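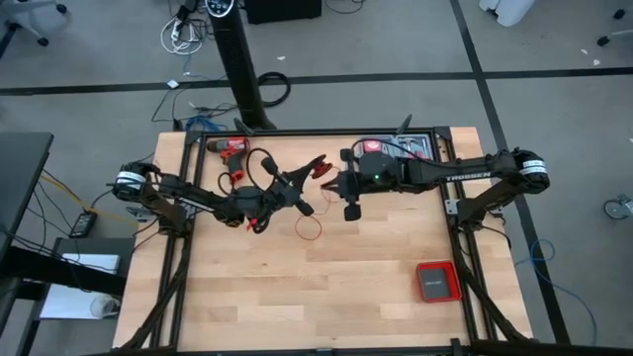
Chore automation (I'll call it that, though the heading has been moved and renamed more often than I'd like) covers any attempt to get a machine to do the small, fiddly jobs people do with their hands at home or on a shop floor. Folding, sorting, wiping, winding, plugging in, putting away. I've kept this entry on the Pruria wiki since it was a stub, and the question I get most is whether the robots can do it yet. My short answer is some of it, slowly, on a good table. Take wire. A coil of thin red wire lying in a loose loop between two arms, one marked Trossen, looks like the dullest job going, and it's one of the hardest on the list. Wire doesn't keep its shape. Pick it up in one spot and the rest of it goes somewhere you didn't plan for. The power drill near the corner is a far friendlier object by comparison: it's stiff, it has an obvious handle, and it's the same drill tomorrow morning.

Scope

I use "chore" loosely here. For this article it means a task that an ordinary adult can pick up in a few minutes, that takes less than half an hour, and that doesn't happen exactly the same way twice. That leaves out the dishwasher and the clothes dryer, which are machines doing housework but don't have to work out where anything is. It also leaves out welding lines and most packaging equipment (see Fixed automation). Robot vacuums and lawn mowers I've put in, after a long argument on the talk page, as they do at least have to find their own way around the couch.

Household chores

Floors are the success story. A robot vacuum is cheap enough now that people buy one without thinking of it as a robot, and the main complaints are socks, charger cords and the fringe on the rug. Mowing is close behind if your yard is flat.

Laundry is where it gets interesting. Folding a towel that has been laid out flat is well within reach of a decent two-arm setup. Folding a towel from a heap is harder, and a fitted sheet is a rotten thing to ask of anybody. The Bukis folding trial, which I've cited in a few places on this wiki, ran 756 attempts on mixed laundry straight from the basket, and its notes are worth reading for the failures alone. Sleeves turned inside out were the worst. A person sorts that out with a quick shove of the arm and never thinks about it.

Kitchen work sits somewhere in the middle. Loading a dishwasher has been shown plenty of times, usually with dishes that have been rinsed and set out with a bit of space between them. Scraping last night's lasagna off the pan first is another matter, and I haven't yet found a demonstration I'd want to link to. Same goes for putting groceries away, where the trouble is mostly the bags.

Shop-floor chores

People tend to assume the shop floor was sorted out decades ago, and for the big repeated jobs it more or less was. The chores around the edges weren't. Somebody still has to put the tools back in the right case, sweep up the offcuts, wind the leftover wire onto its reel and take the empty bins out to the back.

The Lavoie workshop list is the one I lean on. It sets out 13 of these jobs in order of difficulty, and I like it because it was put together by people who do them for a living. Fetching a tool from a known spot is at the easy end. Moving a tray from one bench to the next is easy too, provided the tray isn't overloaded. Five of the jobs involve something floppy – cable, hose, tape, rags and strapping – and those are all bunched toward the hard end. My own reading is that you could hand a robot the top third of that list this year and not regret it much.

Two arms or one

Plenty of chores need two hands, and you don't notice until you try them with one. Winding wire onto a spool is a good test: one hand holds the spool, the other keeps a little tension on the line, and both have to give way when there's a kink. With a single arm you need a clamp or a peg to hold the spool, and then you've built a jig, and you're halfway back to fixed automation.

The catch with two arms is that they get in each other's way. The interesting part of the job tends to be right in the middle of the table, so the grippers end up almost nose to nose. Good setups spend a fair bit of effort on keeping them apart.

Measuring progress

This section needs work and I'd welcome help with it. Success rates get quoted all over the place with no mention of what counted as success. The Skarley scale tries to fix that with 5 levels, from "does it once with someone standing by" up to "does it all week in a stranger's house". I find it handy, though I'd argue the gap between the last two levels is bigger than all the others put together. Most of what I've covered on this page would land at the second level, and robot vacuums are the only thing I'd put at the top.

Speed should be in there as well. A lot of demonstration videos are played faster than real time (check the corner of the screen), and a job that takes me a minute can take a machine long enough to go and make a pot of tea. For some folks that won't matter in the least. If the towels are folded by supper, who cares when it started? On a shop floor it matters a great deal more, and a slow arm on a shared bench is mostly in the way.

See also

Fixed automation
Robot vacuum
Deformable objects
Bimanual manipulation
Skarley scale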